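Broser Facilities Help Desk
Request: Drinking water, second floor, Barrera Building, Vellville
Category: Plumbing / Taste and odor
Status: Pending final flush
Opened by: Washington Brito, Records Office
Assigned to: Baltazar Varela, Building Services

Summary
Staff on the second floor report a metallic taste at the bottle-filling station outside the Records Office. The taste is strongest first thing in the morning. The station on the first floor is not affected.

Entry 1 - Requester
The taste was first noticed in late May, after the long weekend. The water looks clear. Flow is normal and the dispenser light is green. Three of my colleagues have stopped using the station and are walking downstairs. Please advise whether the unit should be taken out of service.

Entry 2 - Building Services
Thank you for your report. The station has been tagged out of service pending inspection. The kitchenette sink on the same floor is fed by a separate riser and may be used for drinking. Please confirm whether the same taste is present there.

Entry 3 - Requester
Confirmed. No taste at the kitchenette sink, either in the morning or after lunch.

Entry 4 - Building Services
Unit inspected. It is a Tiso wall-mounted station with a single cartridge, rated by our maintenance schedule for 800 gallons. The counter had been reset at the last service visit, but the cartridge date label was left blank, and the log for that visit does not show a part number. It cannot be established that the cartridge was changed. The supply line behind the panel has a short section of older pipe ahead of the shutoff valve. No leaks were found.

Actions taken:
Cartridge replaced and label completed.
Counter reset to zero.
Strainer removed and cleaned. A small amount of grit was present.
Line flushed for 13 minutes.

Entry 5 - Requester
The taste was gone for the remainder of the day. It has returned this morning, although it is weaker than before. It clears after the station has been run for a short time.

Entry 6 - Building Services
This pattern is consistent with water standing overnight in the older section of pipe. A work order has been raised to replace that section. The work requires the riser to be isolated for 2 hours and has been scheduled outside office hours. Samples were drawn before and after flushing and sent to the contract laboratory.

Interim arrangements
The station remains tagged out of service. Bottled water is available to second floor staff from the supply room and may be signed for at the front counter. Departments will not be charged.

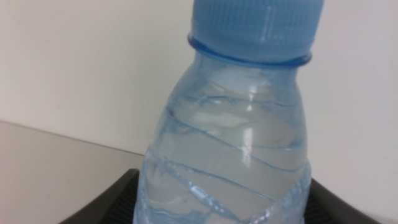 Entry 7 - Building Services
Pipe section replaced, June 2023. Laboratory results are within the limits used by this office for both samples, with the first-draw sample higher in iron than the flushed sample. The line will be flushed with 200 gallons before the tag is removed.

Entry 8 - Requester
Noted, with thanks. Please leave the ticket open until staff have used the station for a full week. I would also ask that the blank label be raised with the service contractor - the same crew maintains the first floor unit.

Entry 9 - Building Services
Agreed. The contractor has been notified in writing and the first floor cartridge will be checked at the same visit.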